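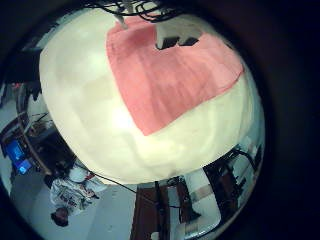 A computer desk is a table or built-in work surface meant to hold a computer, its screen and the small items used along with it. It is usually deeper than a writing desk, as the user has to sit back from the screen and still have room for a keyboard. In shared workrooms the surface tends to serve several purposes at once. The desk in the photograph has a wooden rim and a cluttered top with various small items on it, a monitor glows bright blue, and a person in a white shirt with a colorful pattern is close by. Black cables hang in a tangle elsewhere in the same room.

Size and materials

Most computer desks are between 24 and 30 inches deep. Tops are made of solid wood, particle board, metal or glass. A wooden strip is often glued along the front of a cheaper board to protect the edge, which wears faster than any other part. Legs may be fixed or adjustable. Corner models have a curved or angled front and are common in small rooms.

History

Early home computers were generally set on kitchen tables or on typewriter stands, which were too narrow for a large monitor. Purpose-made desks with a raised shelf for the screen and a sliding keyboard tray came later. The furniture maker Bakos, based in Tisinby, sold a steel-framed model of this type called the Travham. The first run was 200 desks, and roughly 3000 were made before the line was dropped. Many went to schools and offices in the Grorkemance district. The Travham came in 2 widths, and the wider one had a shelf under the top for a printer.

As flat screens replaced deeper ones, the raised shelf became less common. Later desks are often plain tables with a hole at the back for cords.

Cable storage

Cords are kept off the floor with trays, clips or sleeves. A tray screwed to the underside of the top holds a power strip and any extra cord length. In workrooms where equipment is moved often, cables may be run overhead instead — this keeps the floor clear for chairs but leaves loops hanging where they can snag.

Care

Wooden tops are dusted with a dry cloth and wiped with a damp one when stained. Standing water swells particle board, especially at the seams. Screws in the frame loosen with use and are normally tightened once a year. On the Travham, the keyboard tray was held by 9 screws, and a sagging tray was the most common repair.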